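## 4. Comparing two grippers in the simulator

Work through this section before you fit either gripper to the real arm. It uses the Titden room, which loads with two arms on one rail. Only the arm on the upper pedestal moves during the comparison. Leave the other one parked.

The two grippers supplied are the Akora parallel gripper and the Wetlow wide-jaw gripper. Run the Akora first, as the score sheet expects that order.

### 4.1 Load the room

1. Open the Titden room from the start page and wait for the status bar to turn green.
2. Under **Tool**, choose *Akora parallel*.
3. Under **Objects**, choose *Rug set B*. This puts out the clear case, cable, cylindrical block, tape roll and marker.
4. Set the controller to *Liepiņa soft*. The stiff setting gives faster moves but tends to knock the tape roll over.
5. Set the step limit to 1,536.

**Note:** If the tool on the arm does not change after step 2, press **Reset room**. Changing the tool during a run has no effect until the next reset.

### 4.2 Run the grasps

1. Move the arm to the start pose, with the fingers pointing down at the rug.
2. Select the first object in the list and press **Grasp**.
3. When the arm stops, press **Lift**. The lift height is 300 mm and cannot be changed in this version.
4. Record the result as *held*, *slipped* or *missed*.
5. Press **Return**, then go on to the next object.
6. When the list is finished, save the log, change the tool to *Wetlow wide-jaw* and repeat from step 1.

**Caution:** Do not use the closing force from a simulated run on the real arm. The case in the simulator does not crack. A real one will.

**Note:** A full run with one gripper normally takes almost 695 steps. If the counter goes well past that, the arm is probably retrying the cable. Press **Skip** and mark it *missed*.

### 4.3 Check the camera view

Use the overhead view for scoring. The arm throws a wide shadow over the rug, and small objects are harder to pick out inside it. If this is a problem, open **Lighting** and turn *Shadows* down to 2. Use the same value for both grippers, or the camera results cannot be compared.

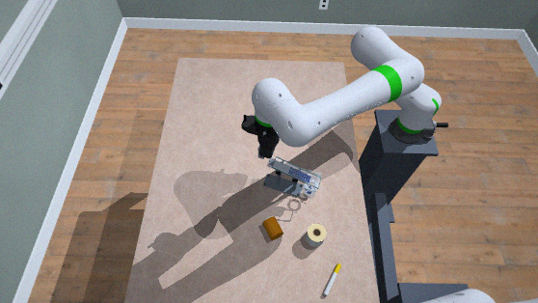 Once both logs are saved, open **Compare** and load them side by side. Rows where the two grippers differ are marked in bold. Repeat those grasps once more with each tool before you go on to section 5.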